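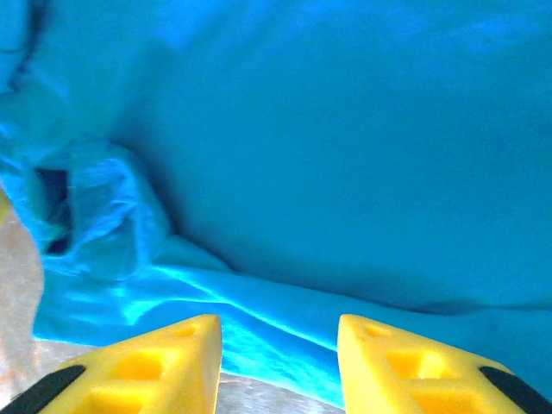 Bemier Fitted Sheet, Deep Pocket

8 January 2026
By Muireann Sheehan

Back in stock after selling out in August. Same sheet, new elastic. The old elastic was the main complaint so we had it changed at Gotmont, who do all our sewing now.

Cotton percale, crisp side rather than silky. If you like sateen get the Tapia instead, it's heavier and sleeps warmer.

Fits mattresses up to 21 inches deep incuding a topper. Elastic runs the full way round, not just the corners. Measure first please, with the topper on. Most returns we get are from people guessing.

Sizes: twin, full, queen, king. No Cal king yet. Asked, still waiting.

Thread count 237. Yes it's an odd number, it's what the mill gives us and we're not rounding it up to look nice on a label.

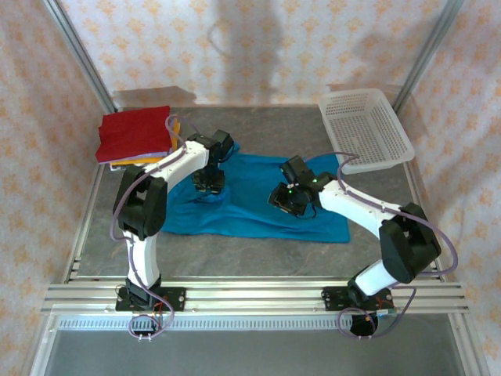
Washing: warm, with like colors, first couple of washes on its own. Low tumble or line dry. Take it out while it's slightly damp if you want to skip ironing. No bleach. No fabric softener either, it makes percale go limp and kind of waxy.

Some shrinkage on the first wash, already allowed for in the cut. Feels big out of the packet. Leave it.

Sold single or in a pack of 2. Pillowcases are seperate, see the Fusgate range, the colors are matched as close as we can get them but different dye lots can be a shade off. Order together if that bothers you.

Returns: unwashed, in the original bag. Faulty seams we replace, washed or not, just send a photo of the seam and your order number.

Twin and queen shipping now. King to follow, email if you want to be told when.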